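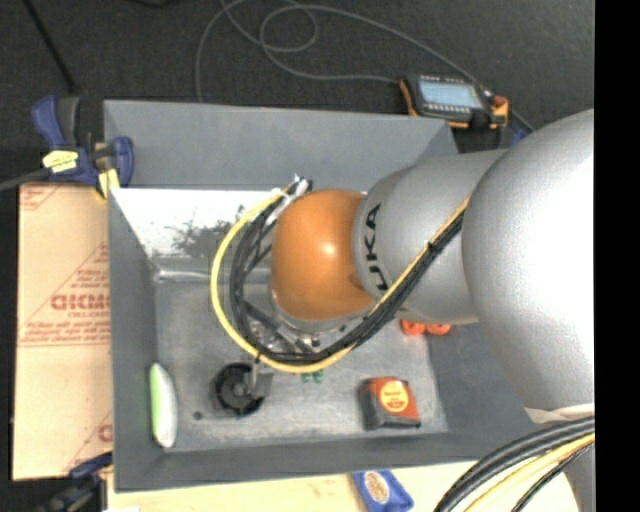

Can a machine tidy your junk drawer yet? Short answer, no. Longer answer, sort of, if you set the drawer up for it, and the setting up is where all the useful tips are. I've been reading and asking around about this for weeks, and the thing I keep coming back to is the tray. Gray, flat bottom, sloped sides, clamped down with blue bar clamps. In it, a tape measure with a red body, something like a roll of black tape, a couple of small orange things, some little green bits. Basically my kitchen drawer minus the batteries and the takeout menus. And over it a KUKA arm that could likely lift my stove. All that iron for a tape measure! But look at the tray, because the tray is the part you can copy at home for next to nothing.

Posted August 29, 2022. Quick page this time, I'm behind on the canning.

WHAT MACHINES CAN DO NOW, CHORE BY CHORE

Went through the usual list with Torunn Isaksson, who fixes packing machines and has opinions. Her words where I remembered to write them down.

Vacuuming floors. Yes. Works fine. Pick up socks first, and phone cords. Rugs with fringe are still trouble.

Mopping. Half. Good on a floor that's already pretty clean. Dried jam, no.

Dishes. The dishwasher is a robot as far as I'm concerned and it's been a good one for years. Loading it is the part you still do. Torunn: "Loading is the hard part. Washing is just hot water and patience."

Laundry. Washing and drying, yes. Folding, no. Not at a price or a speed you'd want. A shirt is never the same shape twice.

Windows. There are gadgets. Flat glass only. Corners by hand after.

Lawn. Yes, if the yard is simple. Mine has the plum tree and the hose so no.

Sorting a drawer, a toolbox, a bin of mixed parts. In a shop, yes, some of the time, with the right gripper and a lot of setting up. In your kitchen, no.

Putting groceries away. No.

Cleaning the bathroom. No. Sorry.

WHY THE DRAWER IS HARD

Asked Ward Nijs this one, he runs the bench at a small shop that tried out an arm for parts picking. Went back and forth by email, this is the gist.

Things lie on top of each other. You pull a pen out from under the scissors without thinking. A machine has to see the pen, work out that it's a pen, figure where to grab and not drag the scissors out too.

Everything is a different size. A gripper that's right for a roll of tape is wrong for a thumbtack.

Shiny stuff confuses cameras. So does see-through stuff. Tape, both.

Soft stuff squishes. Sponges, gloves, bags of anything.

Stuff in corners. This was the one I hadn't thought of. Square box, straight sides, small item shoved up against the wall — fingers can't get around it. Sloped sides help. There's room for the fingers to come in at a slant.

You have this same problem, by the way. Think of the last time you tried to get a dime out of the corner of a drawer.

TIPS TO STEAL FROM THE ROBOT PEOPLE

Everything from here on is for your house or garage. No robot needed.

1. Sloped sides for small stuff. Buttons, screws, picture hooks, push pins. Use a shallow bowl or a baking dish with slanted walls in place of a square box. Fingers get under things. I switched my screws to an old pie tin and haven't broken a nail since.

2. Flat, dull, one-color bottom. A plain gray or cream bottom and you can see what you've got. Patterned shelf liner looks cute and hides every single earring back. If you have a shiny tray, lay a sheet of plain felt in it. Matte paint works too, two thin coats, let it dry overnight, longer if it's humid.

3. Clamp it. If you work out of a tray at a bench, clamp the tray. You stop chasing it around with your elbow. Any bar clamp will do. Put a scrap of cardboard between the clamp and the tray so you don't mark the paint. Snug is plenty, don't crank it or you'll bow the side.

4. One layer. Spread things out before you sort. Dump the drawer on a bedsheet and smooth it all out so nothing sits on anything. Takes a minute, saves ten.

5. Big things first. Ward says their arm took whatever was on top and easy, then looked again. Do that. Tape measure out, tape out, markers out. By the time you get to the tiny stuff there's nothing in the way.

6. Tie up your cords. Little cable ties every so often along the bundle, and leave a loose loop anywhere it has to bend. A cord that's pulled tight at a hinge or a corner will crack there first. Same goes for the sewing machine, the desk lamp, the drill press. Don't pull the tie so tight it bites in to the jacket. Snip the tail flush, those ends scratch.

7. Bright color on what you lose. The red tape measure, I'd never lose that one. Mine is black and lives in a black bag, and I've bought it 3 times. A wrap of orange or yellow tape on the handle of anything you put down and walk away from. Pruners, flashlight, pencil.

8. Same place, same way up. Shops draw outlines. You can do it with a marker on the felt. Feels fussy for one week and then you stop noticing.

9. Keep the floor clear by the bench. Coiled cords on a dark floor are a trip waiting to happen. Hook on the wall, or a bucket. I use a bucket.

10. Stop button in reach. If you run anything with a motor, know where the off switch is before you turn it on, and don't set a box in front of it. My brother-in-law, scroll saw, long story, still has the thumb.

THE JUNK DRAWER, START TO FINISH

What I do, takes me 22 minutes with the radio on.

Empty it all out on to the sheet.
Wipe the drawer. Warm water, drop of dish soap, dry it right away or the wood swells.
One layer, big things out first.
Toss dead pens. Test them on the back of an envelope, one scribble, no second chances.
Old batteries in a jar for drop-off. Tape over the ends of the 9-volts before they go in.
Small stuff in the sloped dish.
Tape rolls all together on a dowel or a paper towel stand if you've got a spare.
Tape measure at the front. It's what you came for nine times out of ten.
Whatever's left that you can't name goes in an envelope marked with the month. I write September on mine now, close enough. If I haven't opened it by spring, out.

SHOULD YOU BUY ANYTHING

I get asked this. There's a countertop sorter being shown around, the Lemero, drops coins and screws in to little cups. Rawan Azar had one on loan for a month and sent me her notes. It did screws well when they were all screws. Mixed in with rubber bands it jammed, and she had to take the lid off and pick them out with tweezers. Loud, too. She sent it back.

The other one people write to me about is the Eta, sort of a small arm on a stand, meant for hobby benches. Siebe Hendriks built one up from the kit over the winter. He likes it a lot! It will pick up a block and put it on another block and he's very proud. It doesn't do a drawer. He says he spends more time moving the lamp so it can see than he'd ever spend sorting. If you enjoy that kind of fiddling, go for it, it's a hobby like model trains. If you want a tidy drawer, get the pie tin.

For a real shop with the same parts coming through all day it's a different story, and the people I talked to there were mostly happy. Lungile Magagula's place went over to an arm for one station only. Same bin, same parts, same light, every shift. She said pick one dull job, the most dull one you have, and start there, and keep a person close by for whatever it drops. Keep hands out of the reach of the thing while it's live, and tape off the floor so visitors know too. They use the wide yellow stuff from Getex, she says cheap tape peels up under the carts.

THINGS READERS ASKED LAST TIME

Will felt shed on my jewelry? Wool felt a little, the stiff craft kind not much. Roll it with a lint roller before you lay it in.

Can I paint a plastic bin? Yes but scuff it first with fine sandpaper and use a primer meant for plastic. Skip that and it flakes off in sheets. Ask me how I know.

My tape measure won't pull back in all the way. Usually grit. Pull it out full length, wipe both sides with a barely damp rag, then a dry one, let it in slow. A tiny bit of dry wax on the blade helps. No oil, it grabs dust.

Tape roll stuck to itself, can't find the end. Ten seconds over the steam from the kettle, or drag a fingernail around with your eyes closed, you'll feel it. Next time fold the end under — or park a bread clip on it.

Dark smudges on a light painted tray. Try a damp melamine sponge, light pressure. Test a corner, it dulls gloss paint. Pencil marks come off with a plain white eraser first. Old tape goo, a dab of cooking oil, wait, wipe, then soap to get teh oil off.

Do bar clamps need anything? Wipe the bar, keep glue off it. Dried glue pops off with a putty knife. If the jaw slips, the bar's probably greasy, rub it down with a rag and a bit of rubbing alcohol.

Is there a robot for the fridge shelves? No. Take them out one at a time and let glass ones warm up on the counter before they meet hot water, or they can crack.

Next page is jar lids and which ones you can use again. Send me your lid questions before the tomatoes are done.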